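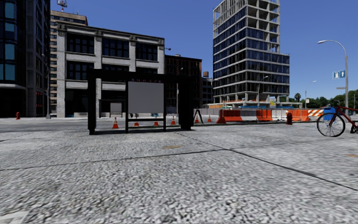 Bus shelter stop, sim view, cones and barriers behind

Ticket 3180, Plineo route checker
Opened by: Dagný Sveinbjörnsson
Status: reopened

Since July the checker passes delivery routes on its own and we only see the ones it rejects. It passed this stop. I would have asked about the cones.

Mikkel Blöndal: Confidence was over the limit, so no review was triggered. Working as designed.

Dagný: Then the design is my complaint.

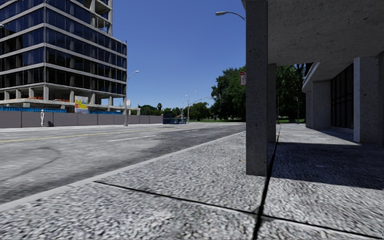 Same run, farther on, there's a person by the site fence and I can't find them in the log. We used to spend 40 minutes on a route like this. Now I get 2, and I'm still the one who signs it. Please turn manual review back on for construction blocks.

Mikkel: Passed to Þórey Zoëga. No date yet.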